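User Guides › Teaching by Hand

4.2 Recording your first pick

Now for the fun part! You are going to show the Galent arm how to take hold of a bottle by doing it yourself with the hand-held Brisik gripper. Finish the camera check in 4.1 first.

1. Pick a big, steady table with room to walk up to it. A ping-pong table is great.
2. Stand the bottle upright and leave a few other things on the table – mugs, books, whatever you have. The arm will have to cope with clutter sooner or later.
3. Hold the gripper with both fingers wide open and press Record.
4. Move in slowly and keep the bottle between the two fingertips.
5. Close on the middle of the bottle, hold for a slow breath, then lift.
6. Set it down, open the fingers fully and press Stop.

Note: Tilting the gripper is fine. Your wrist will find angles you would never think to program, and those are well worth recording.

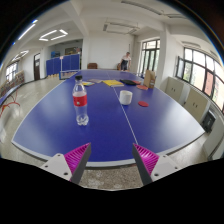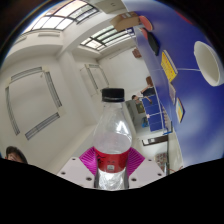 Fingers wide for the approach, then in from both sides.

Caution: Don't squeeze hard on thin plastic. The arm copies your grip, dents and all.

7. Play the take back at half speed. If the bottle leaves the view before you close on it, delete the take and go again.
8. Move the bottle a hand's width and repeat. Our bottle set at Valderrama has 529 takes, and we still enjoy adding to it!

Reader notes on this section

Octavio Sotelo: Step 8 made the biggest difference for me. I had left the bottle on the same spot for my first 471 takes, and the arm kept reaching for that spot wherever I put the thing. One afternoon of moving it between takes and it started following the bottle. Could you say how far to turn the gripper between takes, too?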